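奥尔霍姆（Ollholm）共享工坊通讯
2025年10月16日

收拾桌子的机械臂：进度小记

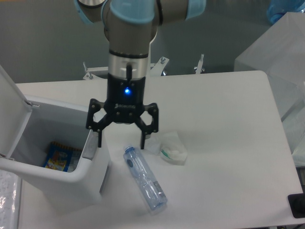 各位会员好。上一期我答应写一写机械臂小组的情况，这一期就写。我的中文还在学习，如果有句子不太自然，请多多包涵。

我们的目标很小：让机械臂把桌上的垃圾一件一件夹起来，放进垃圾桶里。六月开始的时候，我们只用方木块练习。木块很听话，四面都是平的，夹爪从上面垂直下去，几乎每次都能夹住。后来换成塑料水瓶和塑料袋，困难就来了。

水瓶的问题是会滚。夹爪如果没有对准瓶身中线，一边的指尖先碰到瓶子，瓶子就转走了。现在的办法是先停在桌面上方，把夹爪转到和瓶身垂直的方向，再慢慢下降。Lorraine McPhee 建议把最后一段的速度降低一半，我们试了，效果比以前好，可是整个动作变得很慢，看的人需要耐心。

塑料袋更麻烦。它没有固定的形状，又是半透明的，程序常常找不到它的边缘。我们现在不找边缘，只找最高的一点，然后从那里往下夹。袋子里有东西的时候比较容易，空袋子还是经常从指尖中间滑出去。

识别物品的小程序，我们内部叫它 Skindach。到现在为止，我们给它标注了200多张照片，大部分是晚上在工坊里拍的。灯光一换，它就没有把握。所以我想请白天来工坊的会员帮一个忙：有空的时候，请用公用平板拍几张桌面的照片，存到 Domden 文件夹里。不需要摆得漂亮，平时乱的样子最有用。

关于安全，有两件事请大家记住。第一，机械臂通电的时候，手不要伸到桌子上面，即使它看起来没有在动。第二，急停按钮的线最近加长了，请不要把椅子压在线上。

还有一个小请求。夹爪的指尖想加一层软垫，增加摩擦力。我试过自行车内胎，剪成小片贴上去，两天以后胶水就开了。如果谁家里有薄的硅胶片，或者知道什么胶水适合粘橡胶和金属，请写信告诉我，或者把纸条留在 Hallgrímsson 工作台的抽屉里。

小组下次活动在本月22日晚上，还是在里间。新来的朋友也欢迎，不会编程没有关系，拧螺丝、整理电线、标注照片都是需要人做的事。来的时候，请带一两件干净的空包装，形状越奇怪越好。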